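Halel Hand Controller, Release 12: Grip Hold and the Dropped Basket Fault

Release 12 is the update we've been wanting to ship since August, and we're really pleased with it! It fixes the handle drop that some Halel owners reported on shopping and picking jobs, and it adds a hold check that we think every two-handed setup should be running.

What went wrong

On earlier releases, a hand carrying a basket could ease its grip while the other arm was busy reaching. The controller saw a small slip at the fingers, read it as "object released," and opened the hand the rest of the way. A full basket then went straight to the floor. Njoroge Mollel at Bukitz traced it after more than 40 test carries, and his logs made the cause very clear.

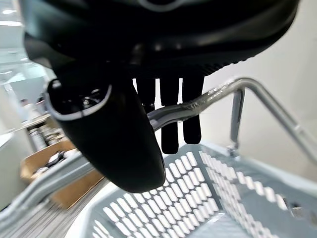
The hold check runs before any lift. It closes the fingers, gives a short upward pull, and compares the load on each finger with the load on the thumb. Smooth metal handles gave us the most trouble in testing, and a bar with a bit of clear, crinkled plastic or tape around it, like the one on this blue-gray basket, is worth cleaning up before you tune anything. If the check fails, the arm stays where it is and the status light turns amber.

Two hands, two jobs

The new release keeps a separate grip state for each hand — a small change in the code and a huge one in use. A reach on the left can no longer reset the hold on the right. 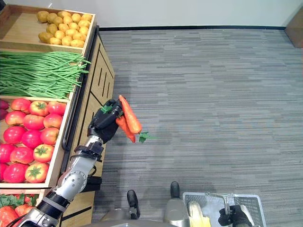

Carrots in the left hand, basket handle in the right.

Arm clearance

We also found a second fault along the way. With both arms working close to the body, the old spacing limit was read only at the wrist, so a finger could come too near the other hand before the stop kicked in. Release 12 reads the limit at the fingertips too.
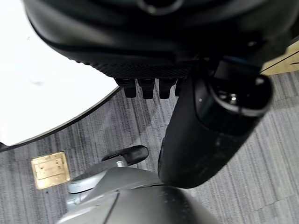
Close quarters beside a round white table.

Please keep people out of reach during the first run after updating, and keep the stop button in your hand.

Setting the grip

Grip force now has 256 steps. Start low and work up with an empty basket, then repeat with a load.

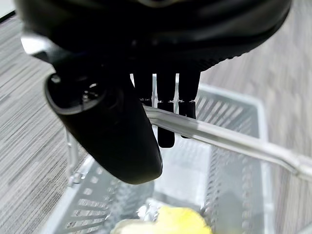 Thumb in front of the handle, fingers behind.

Details

Part: Halel Hand Controller
Release: 12
Fits: MacPherson and Ceditz wrist mounts
Log space needed: 460 MB
Price: free to current owners

Restart both hands after installing. If you still get a drop, send us the log from that carry and the grip step you were using.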